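Direrwood Residential College
Kitchen and Dining Services Supervisor (full time, on site)

Posted July 6, 2023

Direrwood Residential College invites applications for the position of Kitchen and Dining Services Supervisor. The College provides meals and accommodation to adult students enrolled in its land management and forestry programs. The successful candidate will begin work in October, at the start of the new residential year.

The Supervisor reports to the Head of Residential Services, Tuấn Ông, and directs a team of eight kitchen and dining staff across two buildings, Losetti Hall and the Châu Building. The position is permanent, subject to the completion of a probationary period.

Duties of the position include:

Planning weekly menus with the Head of Residential Services
Preparing staff schedules and approving leave requests
Ordering food and supplies and checking deliveries against invoices
Keeping records of food storage, cleaning and allergen information
Training new employees in safe food handling
Cooking during busy meal periods and staff absences
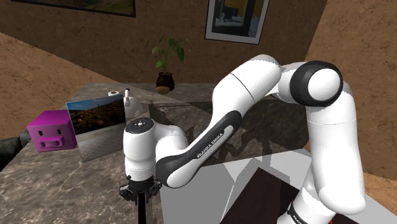
Applicants should have at least two years of experience supervising a kitchen that serves groups, and must hold a current food safety manager certificate or be able to obtain one before the start date. Experience with special diets is desirable. The Supervisor is responsible for the daily care of all work surfaces, and must know which cleaning products are suitable for each; a marble countertop like the grey one shown, for instance, should never be treated with vinegar or other acidic cleaners. Applicants should also be able to lift 25 pounds and to stand for long periods.

The regular schedule is five days a week, with some early mornings and evenings. Weekend duty is shared among senior staff – the schedule is issued a month in advance. Meals are provided during shifts. The College offers paid vacation, health coverage and a retirement plan, and a furnished room in the Jevitz Annex may be rented by employees who live at a distance. Pay will be set according to experience and will be stated in writing with any offer of employment.

To apply, please send a letter of interest, a current résumé and the names of two references to the Office of Residential Services, Room 29, Losetti Hall. Applications may be delivered by hand or by mail. Letters should describe the applicant's supervisory experience and give the earliest possible start date.

Review of applications will begin as they are received and will continue until the position is filled. Selected applicants will be invited to an interview and a short practical cooking exercise. Any offer is subject to a background check. Applicants who need an accommodation at any stage of the process should inform the Office in advance.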